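Projects > Vindden > Meeting minutes

Vindden manipulation study: minutes, 6 May 2022
Chair: Mehrangiz Safavi
Notes: Destent group

1. Minutes of the last meeting
Approved with one correction. The training set has 1727 episodes after filtering.

2. Results on the kitchen table task
The two-arm policy was run 70 times with the standard layout and finished 58. Most of the failures came at the handoff between the arms. The baseline will be rerun with the same start positions before the two are compared.

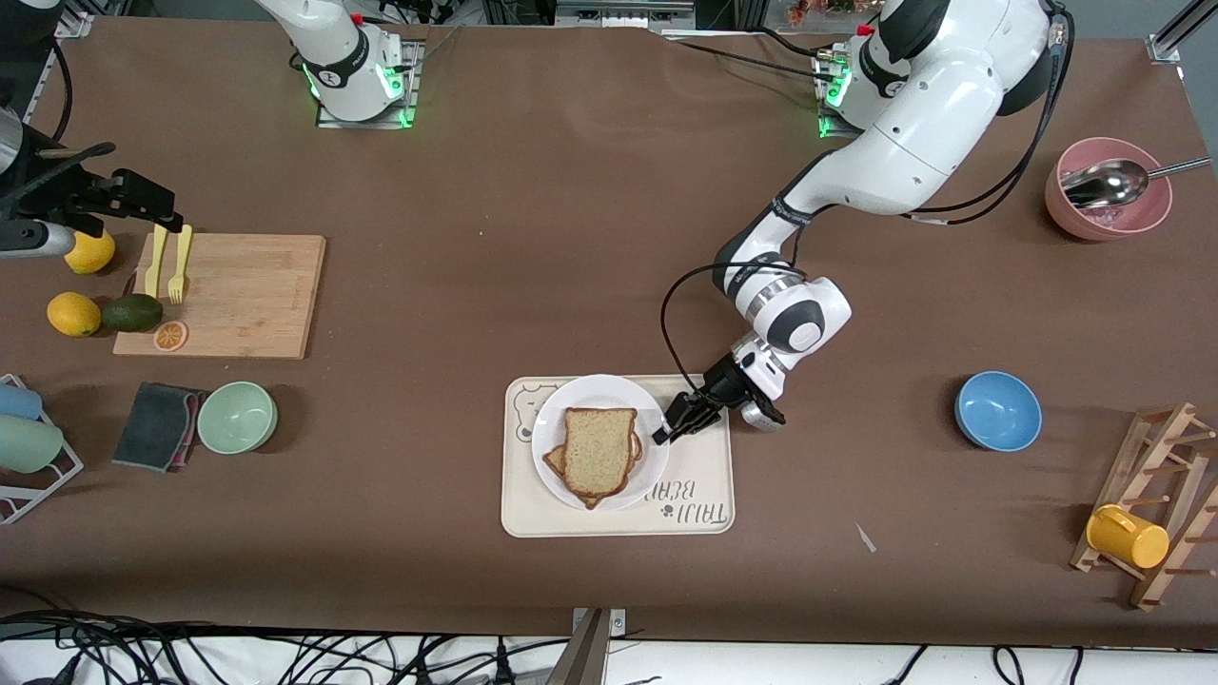

The chair asked that failures be logged by stage. At present a run that stops on the first grasp is scored the same as one that stops on the last. Agreed.

3. Wrist camera ablation
Removing the wrist views cost around 15 points of success rate. The group discussed whether the drop comes from losing close detail or from the overhead view being blocked by the arms. A run with downsampled wrist images should separate the two.
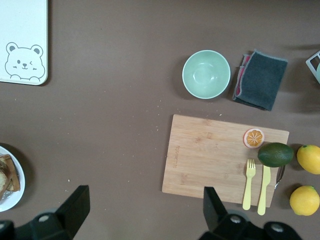 Layout randomization is still too narrow. Object positions move by a few inches, but the neighbors stay the same. The fork and knife lie side by side on the cutting board with the avocado at its edge, and the policy may be using that grouping as a cue. New layouts will break up such pairs.

4. Actions
Safavi: stage labels for the failed runs.
Destent: downsampled runs and new layouts.
Write-up draft due in September.

Related
Nassar gripper calibration notes
Gekley baseline: setup and scoring
Vindden data filtering rules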